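Garage and outbuilding circuits – mini fridge nuisance tripping on a shared GFCI

Print this thread | E-mail this thread
Reading time: 5 min
Last updated: Feb 20, 2026 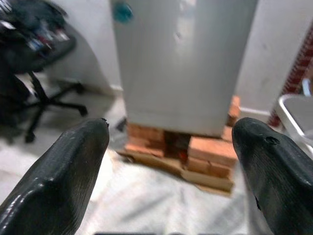
Light gray mini refrigerator.

ferwood_dan
I have a mini fridge on a garage circuit that trips the GFCI once every few days. The circuit is 20 A, 12 AWG copper, with the GFCI receptacle as the first device and two standard receptacles downstream. The fridge is on the last one. Also on the circuit: a battery charger for the mower and a shop light. The breaker itself has never tripped, only the GFCI.

Things tried so far: new GFCI receptacle, different brand, same result. Charger unplugged for a week, same result. I have not put the fridge on another circuit yet. Is this a fridge fault or is it normal for a compressor load?

ohmslaw_pete
It is not normal. A fridge in good condition leaks well under 1 mA to ground. A Class A GFCI trips somewhere between 4 and 6 mA. People blame motor inrush, but inrush is balanced between hot and neutral, so a GFCI in good order should ignore it.

Measure the leakage. You need a clamp meter that resolves to 0.01 mA or at least 0.1 mA. Clamp hot and neutral together, leave the ground out of the jaw, and read it with the compressor running.

Garside22
Agree on measuring, disagree on the rest. Compressor start relays make a fair amount of electrical noise when they open, and older GFCIs did trip on that. Newer ones are better filtered, but I would not say "should ignore it" as flatly as Pete does. I have seen a healthy chest freezer trip one receptacle weekly and run for two years on another.

ohmslaw_pete
He has already changed the receptacle for a different brand. That is most of your argument gone.

Garside22
It removes one receptacle. If he bought two from the same generation of design he may have the same behavior twice. Swapping the fridge to another GFCI circuit costs nothing and should come before buying a meter.

ferwood_dan
I can do both. There is a GFCI in the laundry room on its own run. I have a Kendel clamp meter but it only reads down to 0.1 A, so I assume it is useless for this.

Carol Wragg
Correct, 0.1 A is 100 mA, far too coarse. You can borrow a leakage clamp from some tool rental counters. Ask for "leakage" by name or you will be handed an ordinary one.

Before that, note when it trips. Three conditions matter:

Compressor starting or stopping: suspect relay noise or winding insulation.
Defrost running: suspect the heater element. Moisture gets into the sheath and the leakage rises as soon as it is energized. Many small manual defrost units have no heater at all, so check the wiring diagram first.
Damp weather, no relation to the cycle: suspect the receptacle box or the cable between boxes.

A plug-in logger will give you the first two if it has a timestamp. I use a Troltik logger set to one reading a minute and it holds 4000 readings, a bit under three days. Plug it in ahead of the fridge. When the GFCI goes, the last few lines show what the load was doing.

ferwood_dan
Mine is manual defrost, no heater on the diagram. That leaves the compressor or the wiring. The last receptacle is on the outside wall, in a metal box, and the wall gets cold.

h_lindqvist
Why is a fridge on a GFCI at all? Put it on a single standard receptacle and stop losing food. Everybody did this for decades.

Carol Wragg
Garage receptacles at that rating need GFCI protection under current code, and the old exception for a dedicated appliance was taken out in 2008. Apart from code, if the fridge does have a winding fault, the GFCI is the thing telling you so. Concrete floor, metal cabinet, bare hand on the door. I would leave it in.

h_lindqvist
The cabinet is grounded through the plug. With a good equipment ground, a few milliamps goes back down the ground wire and the person touching the door gets nothing worth mentioning. I am not saying ignore code, I am saying the hazard is overstated in these threads.

ohmslaw_pete
"With a good equipment ground" is carrying a lot of weight in that sentence. Half the garage circuits I open have a loose ground pigtail.

ferwood_dan
Update. I moved the fridge to the laundry circuit for eight days and had no trips. The garage circuit, with the fridge removed and only the charger and light on it, tripped twice in the same period. So the fridge looks clear.

I then opened the outside wall box. There was rust on the lower corner and a dark mark on the cable sheath where it passes the clamp. The clamp screw was very tight.

Garside22
Over-tightened clamp. The sheath gets crushed, the insulation under it thins out, and condensation does the rest. Cut back past the mark if you have enough slack, fit a new clamp, and tighten it until the cable stops sliding and no more.

Carol Wragg
Test before and after if you can. Breaker off, everything unplugged, line and load wires disconnected from the GFCI – do not megger through the device, the electronics will not like it. Then 500 V between hot and ground on the downstream run. Good cable on a short run reads in the hundreds of megohms. Under 1 megohm needs fixing whether it trips or not.

ferwood_dan
Borrowed an insulation tester from work. Hot to ground on the downstream run was 0.4 megohm before. I cut back the cable, replaced the box and the clamp, and it now goes over range. Fridge is back on the garage circuit.

ohmslaw_pete
0.4 megohm at 120 V is 0.3 mA, which would not trip it alone. It would drop a good deal further with condensation in the box, so I accept the cause. Leave the logger on it through a wet week.

ferwood_dan
Will do. Rain forecast from Sunday.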